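The Town That Shares Its Apples

Apr 22, 2019

The cider mill in Treloar opens for eight weeks a year. For the other forty-four it is a locked brick building beside the grain elevator, with a hand-lettered sign in the window giving the fall hours. People in town plan around those hours the way other places plan around a football schedule.

Treloar has 545 residents and, by the last survey anyone bothered to make, 81 backyard apple trees. Most were planted between the wars, when the railroad sold seedlings cheap to families along the line. The railroad is gone. The trees are still bearing, and a healthy one can drop more fruit in a week than a household will eat in a winter.

For years most of that fruit went to waste. Some was fed to hogs, some was raked into ditches, and the wasps got the rest. The mill had closed when its owner retired, and the nearest working press was a long drive away in Hovby, where the orchard charged by the gallon and wanted a full truckload before it would start the motor.

The change began with a frost. In May of a bad year the commercial orchards around Hovby lost nearly all their blossom, while the old yard trees in Treloar, sheltered by houses and garages, came through fine. That fall the orchard sent a truck over and offered to buy whatever people could pick. It took home 800 bushels. Several families found they had been paid more for one tree than they had spent on it in their lives.

The next year the orchards recovered and the truck did not come back. But people had gotten used to picking. A group of neighbors got the key to the old mill, cleaned out the pigeons, and replaced the belt on the grinder. The press itself needed nothing but grease.

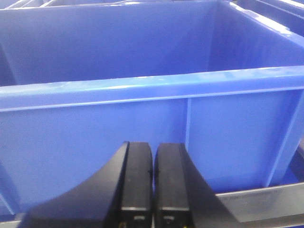
The rules are simple. You bring your apples in the morning, washed and with the rotten ones taken out. Everything goes into the same grinder, and you leave with juice in proportion to what you brought, less a tenth. The tenth is sold to pay for power and repairs. There is no sorting by variety, and this was a sore point at first. Owners of the better trees did not like seeing their fruit go in with windfalls from the lot behind the feed store.

The complaints faded once people tasted the result. Good cider needs sharp apples and bitter ones along with the sweet, and the yard trees supply all of them. Many are kinds that no one can name with confidence. One large yellow apple on the north side of town is known as the Jolora, after the family that used to own the house, and it may not grow anywhere else. It is mealy and dull to eat. Pressed, it gives the juice a smell close to pear.

Grafting is now the main winter activity. Cuttings are taken while the trees are dormant and kept cold, wrapped in damp newspaper, until the sap rises. Last spring 30 young trees went into the ground, most of them Joloras, along the old rail bed.

It will be some years before they bear. In the meantime the older trees are failing, one or two each winter, mainly from rot at the base. A few owners prune hard to keep them going. Others leave them alone, and so far it is difficult to say which group is doing better.

Zurnari, the next town west, has asked whether it can bring its apples over this fall. The mill can handle more than it does now, but only if it opens a third day each week, and the grinder motor is old. A vote was put off twice during the winter. For now the answer is yes to a single weekend in the middle of the season -- juice only, bring your own jugs.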